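4.2 Late starters and the question of the first film

Many of the people who came to us for this study had not meant to make films at all. We say this at the start of the section because the usual story of a director's life, the one found in festival booklets and on the backs of box sets, likes to begin with a child in the dark of a movie house, staring up. Some of our directors had that childhood, and they told us about it gladly and at length. But a good many more had been trained for something else, had done it for years, and had found their way to directing through a side door. What we wanted to know was whether the side door left a mark on the work, and above all on the first feature, where (as every film student is told sooner or later) a director is supposed to show everything at once.

We drew on the Belta collection, a body of 3884 letters, grant applications and production diaries given by directors and their families over many years. From these we picked out 345 first features for which we had both the finished film and at least one long document written while it was being made. Of that group, 94 were by directors who had held a steady job in another line of work before their first day on a set. We call these the late starters, although a few of them were not very old, and one wrote back to us in June to say that she rather minded the word.

The late starters differ from the others most plainly in how they write about home. Their diaries are full of kitchens, shared bedrooms, bus fares and the cost of having a sister's children to stay. In the finished films these things tend to come back as rooms where people eat together and fail to say what they mean. The director of Cistier, whose diary is the longest we read, spent page after page on the supper that closes the film, moving the father from one end of the table to the other and back again – and then shot it with the father standing in the doorway, a choice the diary never mentions. We have watched that supper more times than is probably good for us, and we still find it very moving.

Figure 7 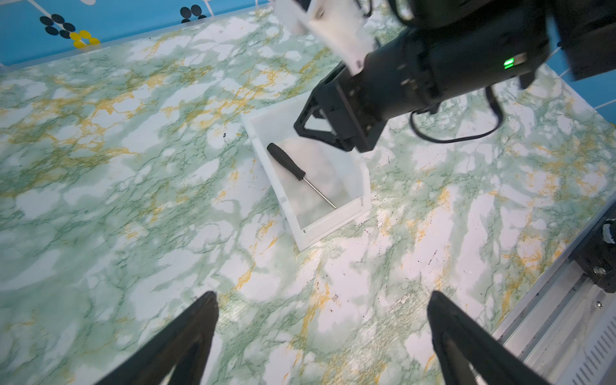 Jomar Quiambao thinks we lean too hard on the diaries here, and told us so after reading a draft of this section: a director who has been waiting for years to make a film will naturally write down every supper and every bus fare, and the habit of writing may tell us more about the waiting than about the film. It is a fair point, and we have gone back and forth over it more than once. The early starters do write less, and they write less about everything, so some of the difference we report surely comes from the plain fact that one group left us fuller pages.

Still, we do not think this is all there is to it. When we set the diaries aside and looked only at the films, the long family meal was still easier to find among the late starters, and it was handled with more patience. The cuts come slowly. People are allowed to finish chewing. In Mthembu, which was made by a former surveyor with a cast of neighbors, the grandmother's story about the flooded road runs without a break, and the camera does not once go looking for somebody's reaction to it. An early starter might well have done the same, and we can think of 2 who did, but in the group as a whole it is a rarer kind of nerve.

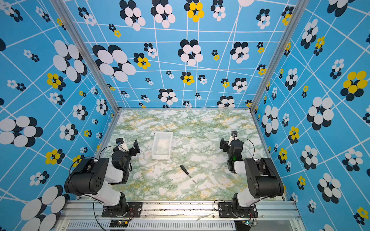 There is also the matter of the parents. We had expected, from the published interviews, to find a good deal of quarreling with fathers who wanted a doctor or a schoolteacher in the family, and we did find it, in letters that are sometimes hard to read. What we had not expected was how gently the films treat those same fathers. The old man in Carer is stubborn and unfair, and he is given the best lines in the script. His son, back from the city with no degree and a borrowed coat, mostly listens. The director's letters home from that period are much angrier than anything on the screen, and we were grateful to the family for letting us read the two side by side.

We would not want to turn this into a rule, and the next section takes up several first features by late starters in which there is no family to speak of, and hardly a meal.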